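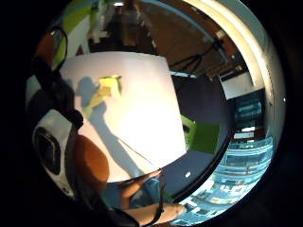
Minutes of the spring meeting of the Stelwood Workroom members, held in the main room on Saturday, April 29, 2023. The meeting opened once the chairs were out. The minutes of the March meeting were read and approved with one correction: the donation from Karam was fabric remnants and thread, and the word "furniture" is to be struck. The first matter was the white panel. Members agreed that it has been useful since it came into the room and that it should stay. The complaint from the Tuesday sewing group is that anyone working at it stands in their own light, with the shadow of head, shoulders and raised arm lying right across the surface, and that small yellow-green bits stuck up on it are hard to make out when the shadow lies on them. It was suggested that the panel be turned toward the window wall. Others felt this would block the way to the sink. Agreed to try it in the new position until the next meeting and then decide.

Lighting

The small ceiling lights were discussed along with the panel. Two members asked for a second lamp on a stand. One member asked that nothing further be screwed into the wooden slats, as the last set of holes was never filled. A price for a floor lamp has been received from Prukari at $69. Approved. The lamp is to be bought before the next open day and kept in the main room, not lent out.

Marks on the panel

Sticky notes and colored paper are fine. Tape is not, and neither is putty. Members using the panel are asked to take down their own pieces at the end of a session. Anything left up after 7 days may be taken down by whoever needs the space. A cloth and a spray bottle will be kept on the shelf by the door. There was some discussion of whether the spray is safe for the panel surface. The label is to be checked and the answer put on the notice sheet.

Small parts and trays

This item was carried over from March. The shelves have again filled up with unsorted odds and ends, and the session helpers report that children's pieces, buttons and craft leftovers are going into the same containers. It was agreed to use the black slatted trays for anything found loose during tidying. One tray is to be used at each session. At the end, whoever is closing up looks through it and puts back what can be put back. Items with no obvious home stay in the tray until the following session.
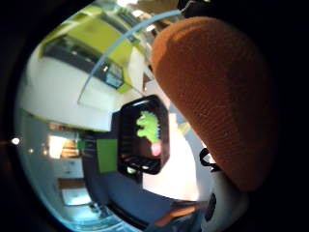 Tray with items, including the lime-green bumpy piece and the small pink one.

A member pointed out that very small things can slip between the slats. Lining the trays with felt was proposed. Remnants from the Karam donation can be used for this and there is no cost. Two members offered to cut the linings at the next sewing session. Buttons and beads should go in the lidded jars and should not be put in the trays at all.

It was asked whether work gloves should be stored with the trays. Agreed that the knitted gloves go back on the hooks in pairs. Single gloves may be thrown out at the end of May.

Lime-green cabinets

The question of repainting the cabinets came up again. Opinions were divided. Several members like the color and said it makes the room easy to find for new people. Others find it too strong next to the wood. A vote was taken and the cabinets will stay as they are. The matter will not be put on the agenda again this year.

The inside of the cabinets is a separate question. The lower shelves need to be emptied and wiped before the new stock from Valtetti is put away. The order is for 100 sheets of card and 70 sheets of felt, and there is no room for it at present. A cleaning morning will be held before delivery. The date will go on the notice sheet once Valtetti confirms.

Accounts

The statement was passed around and accepted. The lamp and the Valtetti order can both be met from the supplies fund. Members who have bought glue or thread out of pocket should hand in their receipts by the next meeting. Receipts from last year can no longer be paid.

Other business

The side door is sticking and has to be lifted slightly to lock. The landlord has been told. Until it is repaired, please check it twice when closing up.

The kettle is to be emptied after use.

A request for a second evening session was held over, as the member who made it was not present.

The next meeting will be held in the main room at the usual time. Items for the agenda should be added to the sheet by the door.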